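**Trurkbridge TB-2 two-arm disassembly cell**
Product page, revision of Saturday, October 6, 2018

The TB-2 is a bench cell for taking desktop computers apart to component level. Two arms share one ribbed aluminum table. The cell handles drives, memory modules, processors and cables, and places small parts in fixed holders for inspection. It is sold to refurbishers and parts recovery shops in single units or as a line.

## Work area

Towers are processed lying on their side with the panel off. Opening the case remains a manual job in the standard configuration, as does the first check for swollen capacitors, broken glass and anything loose in the chassis. The operator sets the tower down, confirms the model family on the pendant and steps back behind the floor line. Either arm can be assigned as lead. The other holds, or waits clear.

Placement tolerance is generous. The case may sit diagonally, provided the drive area is within reach of the lead arm and no part of the chassis overhangs the table.
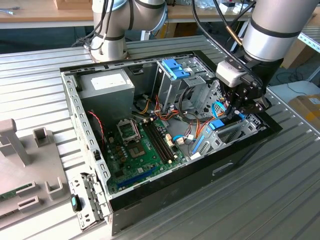 Drives used to be the part of the shift that wrecked my wrists, wrote one reader from the Pongate depot, and I don't miss them, but I would like it on the page that somebody still has to sort out the cables when they snag.

Cable snags are handled as a stop condition. If the force on the lead arm passes the set limit, both arms hold position and the amber lamp comes on. The operator frees the cable by hand and restarts from the pendant. Do not reach in while the lamp is green.

## Task board and holders

Removed parts go to holders at the edge of the table. The standard board has upright slots for memory modules, a bracket for one processor and a receptacle for small plastic parts. Boards lift out without tools. A blank board for custom holders is available on order – allow 30 days.

The wrist camera checks each holder before a part is brought to it. An occupied slot is skipped and logged. Parts are gripped by the edges, and grip force is set per part type in the recipe file. Light plastic pieces need the lowest setting.

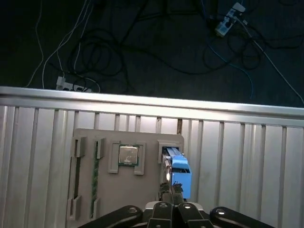
Bergeron asked whether the operator or the shift lead ought to own the recipe file, and said that at Niddale it had ended up with whoever was rostered on nights.

We recommend that operators own it. Sites where the people at the bench can edit grip force and part order report fewer calls to our service desk. Edits are versioned and can be rolled back from the pendant.

## Staffing and training

One operator can attend up to 2 cells. The job changes from continuous hand work to loading, fault clearing and part grading, and the grading takes more judgement than most sites allow for in their first roster. Training is 24 hours over one week, on the customer's floor, on paid time. A half-day refresher is included the following January.

Manual benches should stay in service beside the cell. Damaged cases, unusual form factors and glued assemblies are faster by hand, and operators who rotate through the manual bench keep the skills needed to clear faults.

## Service

- Finger pads: inspect every 60 operating hours
- Wrist camera window: wipe at start of shift, dry cloth only
- Cable fittings on both arms: check for rub marks weekly
- Table channels: vacuum, do not blow out with compressed air

Spare finger pads ship in pairs. Quote the cell serial number and the colour code on the pad backing when ordering.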